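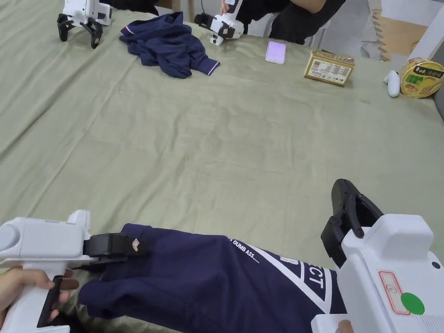
Navy garment with white diagonal stripes and lettering, on a sage-green cloth

Bedham Park

Bedham Park is a small Thoroughbred racetrack and training center on the east side of the town of Bedham. It is best known for its short summer meet and for the Mahuika Handicap, a turf race for fillies and mares. Outside the racing season the grounds are used mainly for training, layups, and the breaking of young horses.

Layout

The main track is a six-furlong dirt oval with a chute that allows races at seven furlongs. A turf course lies inside it and is narrower than most, so fields on the grass are limited to eight runners. The turns are tight for the size of the oval, and horses drawn wide in sprint races are often at a disadvantage. Riders who are new to the track tend to move too late, as the homestretch is short.

The grandstand seats 3,000. It has a covered upper level and an open lower level that slopes down to the rail. The paddock is behind the grandstand, on the side away from the track, and horses reach the course through a tunnel under the lower level.

The backstretch has 25 barns, most of them built to the same plan: a center aisle, stalls on both sides, and a tack room at each end. Two of the barns closest to the training track are set aside for 2-year-olds. A receiving barn by the stable gate holds horses that ship in on the day of a race.

History

The land was a dairy farm before it was used for racing. The first meets were informal affairs run on a straight grass course, with local farm horses and a few Thoroughbreds brought in from larger circuits. The dirt oval was laid out by a group of breeders from the area, who wanted a place to start their young stock without long van trips.

Racing stopped for several seasons after a fire destroyed the original grandstand. The present one was built on the same foundations, facing slightly further north. During the closure, training went on as before, and a number of stables that had moved in for the winter stayed all year.

The property was later bought by Comero, a company that owned feed mills in the region. Comero widened the turns by a small amount, rebuilt the rail, and put in the turf course. It sold the track to the present owner, Malari, which announced the purchase on Jan 17, 2024. Malari kept the racing dates and the name.
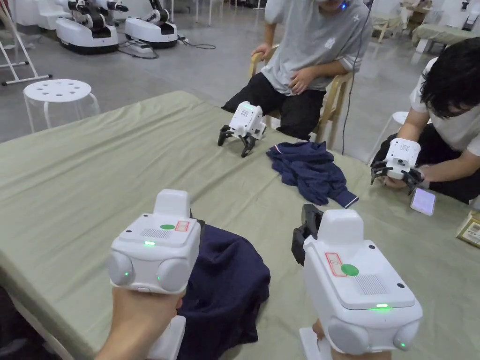 Under Malari the main changes have been on the backstretch. The older wash racks were replaced, a second horse path was cut to the training track so that horses going out do not meet horses coming back, and the stable kitchen was moved nearer to the dormitories. A plan to add lights for evening racing was put forward and then dropped after objections from the town.

Racing

The meet opens in July. Most of the cards are made up of claiming races and maiden races, with starter allowances and two small stakes. Purses are modest, and stables from larger tracks often use the meet to give a young horse its first start against easier company.

The Mahuika Handicap is the main event of the meet. It is named after a broodmare who was stabled on the grounds and produced several winners there. The race was first run on dirt and moved to the grass when the turf course opened. Trainer Milagros Arroyo has won it four times, more than anyone else. Dae-han Hyun has ridden the winner three times, twice for Arroyo.

The second stakes race, the Bedham Juvenile, is a sprint for 2-year-olds. It has had small fields in some years and was once run as a match race after scratches – the only one in the history of the track.

Training

The training track is a half-mile oval with a deeper and sandier surface than the main track. It is open every morning of the year except when the ground is frozen. Gallops on the main track are allowed only during the meet and in the 60 days before it.

Several stables at Bedham Park take in yearlings in the fall and teach them to carry a rider over the winter. The work starts in the stall and moves to a small round pen, then to the shed row, and then to the training track in sets of two or three. Gate schooling begins in spring.

See also

Claiming race
Maiden race
Shed row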